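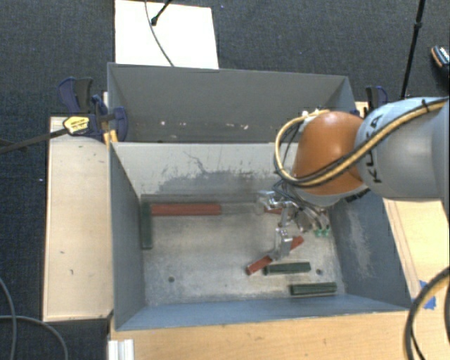 2023-04-03
Posted to the Grendeo list by the list steward
3 min read

Hello everyone,

I've been meaning to answer the question about block storage for the better part of a week, and every time I sat down to it something boiled over or the phone rang. I'm copying the part I want to answer so you don't have to dig back through the thread.

> We have inherited a big mixed lot of colored blocks, 274 of them
> according to the note taped to the box, and the play corner is going
> under. At the moment everything lives in cloth bags. The bags slump,
> the kids tip them out to find one long piece, and then the whole lot
> stays on the rug until closing. Has anyone gone over to hard bins?
> Metal or plastic? And do you sort by color or by length, or do you
> just give up and let it all mix together?

First of all, congratulations on the blocks! A lot that size is a lovely thing to be handed, even if it doesn't feel that way at closing time.

We went through the same business with bags at the Flillov room, and I would go over to hard, open-topped bins without a second thought. I'm fond of gray metal ones myself. They do get scuffed on the bottom, quite quickly in fact, and if that sort of thing bothers you then you should know it going in. I stopped seeing it after the first month. The great pleasure of a plain gray floor is that a red block or a dark green one shows up on it right away, so a child can spot the piece they're after and leave the rest where it is. In our old bags (which were a busy flowered print, very pretty, my own choice, I'm sorry to say) you could lose a green block for a whole afternoon.

The one real drawback to metal is the noise. A long block dropped from shoulder height into a bare bin makes a terrible clang. We tried a felt liner from Pluvo and it helped a good deal, but it picks up lint and crumbs and has to come out for a shake every few days. In the end we only put it in on rainy days, when everybody is indoors at once.

As for sorting, we started out by color and I can't say it lasted. It looked wonderful on the shelf, but the builders don't think in colors, or ours don't. They want a long one to go across the top of two others, and they want it now. So these days it's one bin for long pieces and one for everything short, with the two bins standing one right behind the other on the low table. Colors mix as they please. Cleanup went from 30 minutes to something we can fit in before coats, and the littlest ones can manage it without help.

Please don't fill the bins to the top, by the way. I know it's tempting when you have so many. We keep 65 blocks out at a time and the rest stay in the closet, and we swap some over in November when the weather turns and they need something that feels new. If the blocks cover the bottom in one loose layer, nobody has to dig. Once they start piling up, out they all come onto the rug and you're back where you were with the bags.

Put the bins on a table or a low shelf if you can, with a bit of bare wood all the way around. That margin gets used more than you'd think, for laying pieces out in a row before they go into a tower. Ours were on the carpet to begin with and they were forever being kicked or sat in.

If you'd rather go with plastic, the folks over at Phuthong did, and they seem perfectly content with it. Theirs are quieter and a good bit lighter to carry to the sink. I'd just look for straight sides, as the sloped kind seems to swallow the short blocks into the corners.

Do let us know what you settle on, and whether the note on the box turned out to be right. And if you end up with more of the long red ones than you can use, we are always short of those and would happily trade you some green.

Warmly, from all of us at Flillov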